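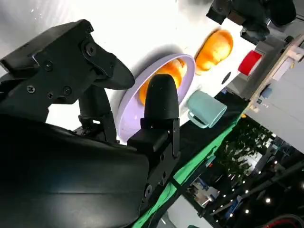

I have used the Jelberg finger kit on my two-arm table for a little more than a year, and I think it is now time to write something fair about it. The kit is sold as a replacement for the fingers that come with most cheap hobby grippers. You get the black fingers, the brackets, a bag of screws and one folded sheet of instructions. My task is a breakfast table: the arm must take a bread roll and put it on a plate, and later I want it to set the mug upright also. For this I needed fingers that are thick and rounded at the end, so that they can come down next to a roll on the lavender plate without catching the rim. The orange rolls are a good test, one on the plate and one directly on the white table, because the height is different and the finger must stop at a different place. With the mug on its side I have not much success until now, but I do not blame the kit for this.

Assembly

The instruction sheet has drawings only, and two of them are printed so small that I had to photograph them with my phone and make them bigger. The side plate is held by one larger fastener near the joint and three smaller screws lower on the bracket. Please tighten the small ones first and the large one last. I did it in the other order and the finger was standing a little crooked, and I lost one evening looking for a mistake in my calibration. The whole job took me 61 minutes on the first side. The second side was much quicker.

The screws are of decent quality. The hex key in the bag is soft and I would throw it away immediately. I used my own from Zurnard, which I have since many years.

In daily use

The grip is good on things that give way a little, such as bread or a sponge. The tapered tip is helpful when the object lies near to something else. With the old fingers I was always pushing the neighbour away before I had closed on the thing I wanted. Now this happens seldom.

On smooth things I am less happy. A plate can be held by the rim, but if it is not exactly in the middle of the pad it turns slowly while the arm travels. Arturo Marras, who shares the workshop with me on Saturdays, glued thin rubber on his set and he reports that his plates stay where they should. I have not copied him yet, as I want to know first how long the original surface lasts. After around 3000 closings I see it is more shiny at the tip, but there is no crack.

The hinged joint on the bracket is the part I was most afraid of. It had a small play after the first 500 closings. I tightened it, put a drop of thread lock, and it did not come back. Why the manufacturer does not put a drop already in the factory, I cannot say.

Cleaning

Crumbs go into the gap between pad and bracket. A dry paintbrush takes them out. Do not use compressed air, it only sends them deeper into the hinge.

The camera view

If you have your camera at the wrist, as I do, check the view before you fix everything. These fingers are thicker than the usual ones and they hide more of the object in the last moment of the approach. In my case the lower finger covers a piece of the plate and comes directly in front of the roll. I moved the camera mount a little higher and it is better, but not perfect. Buyers with a slim finger today should think about this point before paying.

Compared with the others

Before, I tried the Skostotitz fingers. They are lighter and cheaper, and the surface is more sticky, but the tips are square and I did not like them near plates. Urbańczyk makes a metal version which I only had in my hand once at a friend's bench. It is beautifully made and too hard for bread.

Service

I wrote to Jelberg in January about a missing washer. The answer came after four days, friendly, and the washer was in the post the same week.

My rating is four stars from five. One star is lost for the instruction sheet and for the hex key together. If your robot handles food or other soft things on a table, I can recommend the kit. For glass or glazed plates, plan some rubber from the beginning.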